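FOR IMMEDIATE RELEASE
2024-12-21

Stultex opens orders for Protura, a tabletop practice kit for robot arms

Hello from Stultex! We're a small firm based in Tolentino, and we've spent most of this year making something that sounds very silly when I describe it to my family. It's a box of toy food and crockery, with software, and it's for people who want to teach a robot arm to handle ordinary things from a kitchen. It's called Protura, it's on sale from today, and I've been allowed to write the press release myself, so please bear with me.

The idea came from our own work. We fit out robot arms for customers who want them to sort, pack and tidy, and every time we started a new job we found ourselves raiding somebody's cupboard for cups and bowls. The cupboard things were never the same twice. A mug would go missing, or get a chip, or go home with its owner, and then the tests we'd run the week before couldn't be compared with the tests we were running now. So we began keeping a set aside, and then a second set, and by the time a customer asked if they could buy one we'd already half made a product by accident.

Protura is what came out of that. You get a set of plates, bowls, cups, bottles and play food, a printed booklet of 20 table layouts, and a year of Gekumia, our task software. You bring the arm, the gripper and the table. We don't sell arms and we don't mind whose you use, as long as it has a gripper that opens and closes and some way of taking commands from a computer.
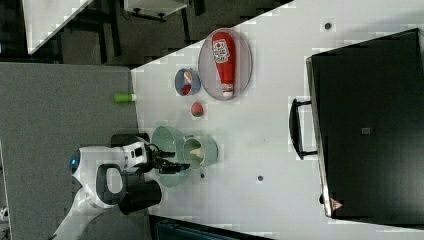
Fingers at the green cup, with the ketchup bottle on its plate further up the table.

Cups are where we tell everyone to start. A cup has a rim, a rim gives two fingers something to get hold of, and most people can have a first routine written before lunch. Bowls come next and they're a bit meaner – wider, lower, and easy to tip if you come in at the wrong angle. Then there's the food. A little toy apple looks like the friendliest thing in the world until you try to pick one up with a gripper, and I've had more phone calls about round fruit than about everything else put together.

The squeeze bottle has its own fans. I'm one of them! It's long, it's rounded, and you have to decide where along its length you want to take hold before you move at all. We've written a whole page on bottles in the booklet, and it grew to that length after our November trial, when the customers trying out the kit asked for more help there than anywhere else.

About that trial. We lent kits to a handful of customers and asked them to be rude about them, and they were, very helpfully. The first version of the booklet had the layouts in order of how much we liked them, which is no use to anyone, so they now run from easy to hard. The old carry box had a lid that came off in the back of a van (sorry again to the customer who spent a morning looking for a plum). And nearly everybody wanted to save their own layouts, so Gekumia now lets you do that and share them with the rest of your team.

If you haven't met Gekumia before, it's the part that runs on your computer. You pick a layout, it tells you what to put where, and then it keeps a record of each attempt the arm makes. You mark the attempt as good, bad or somewhere in between, and you can add a note in your own words. It will hold up to 2000 attempts per project before it asks you to archive the old ones. There's no scoring against other users and no public table of results. We talked about adding one and decided we'd all find it stressful.

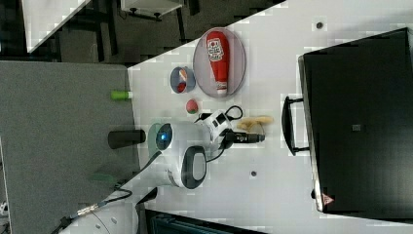

PRODUCT NEWS: PROTURA KIT

A few practical points, then, for anyone thinking of ordering.

The kit costs 200 euros, which includes the first year of Gekumia. After that the software is 20 euros a year, and if you'd sooner not renew, you keep your records and the booklet and carry on with pen and paper. Schools and colleges pay the same as everybody else, but they can put as many students as they like on one Gekumia account.

Spare pieces can be bought singly. We expect to sell a lot of spare fruit. Please don't send us photographs of what your gripper did to the last one unless you really want to – although I do enjoy them, and I answer every message that comes in.

You'll need a clear bit of table within easy reach of your arm, and a light-coloured top makes life simpler if you're working from a camera overhead. The layouts are drawn to fit a modest work surface, and each one has a smaller version at the back of the booklet for people who are short of room. Nothing in the kit needs power. All of the crockery can be washed by hand in warm soapy water, and the play food just wants a wipe.

What Protura won't do is teach the arm for you. We've had a couple of enquiries from people hoping it would, and I'd hate anyone to be let down when they open the box. It gives you the same things to practise on each time and a tidy way to remember how you got on, and the programming or the training is still your job. If you get stuck, our support line is open to everyone who has bought a kit, and it's usually me or the person at the next desk who picks up.

We're already working on an add-on set with cutlery and a chopping board. Forks are giving us a miserable time at the moment, so I won't promise a date.

Orders are open now through the Stultex website, and the first boxes leave our workshop in the new year. Review kits are available on loan to magazines, websites and teachers. Just write to the Stultex press desk, say which arm and gripper you'll be using, and tell us where to send the parcel.

ENDS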